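## 4. House rules for hand-held collection

I'll start with the rule that caused the most arguing on our team, the one about who gets to be in the room.
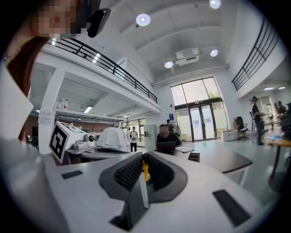
*Figure 1. Collection floor with a hand-held gripper in the foreground and people at work behind it.*

When we wrote the first draft in January, we copied the access rule from our old robot-cell handbook, and that rule is simple: if the arm has power, people stay out. It makes no sense for hand-held work. The person carrying the gripper is the moving part, and everybody else is just trying to get their own stuff done. So Saron Abera and I threw it out and wrote three short ones.

**Rule 4.1, faces.** Anyone who might end up on camera gets their face pixelated before a recording leaves the building (see Figure 1). That covers operators, desk workers, and the visitor who wandered in looking for the restroom. We ran the masking tool, Trisby, over 3089 recordings and then checked 100 of those by eye. Saron found 2 with a face still showing, both in a turned-away pose. I'd been ready to call it good before she looked, so now the hand check is written into the rule and I don't get a vote.

**Rule 4.2, markers.** Fiducial tags go on a flat face of the device and stay there for the whole session. If a tag gets bumped, you stop and log it, even if you're sure it went back in the same spot (I was sure once, and I lost an afternoon to it). The log sheet from Arkbridge has a line for this. Our older Hartley sheet didn't, so please recycle any you still find in the drawers!

**Rule 4.3, walking space.** Operators tend to watch their hands, and I'm as bad as anyone. Before each session we pick the path the operator will walk, move chairs and boxes off it, and tell whoever is sitting nearby that we're about to start. Our Miseck checklist puts this at the top of the page, ahead of the battery check.

We did argue over whether 4.3 should give a minimum distance to the nearest desk. I wanted a number and Saron didn't; her point was that people would measure once and then quit looking. We left it out for now. Groups with tighter rooms than ours may well want to put one in, and we'd be happy to hear what they settle on.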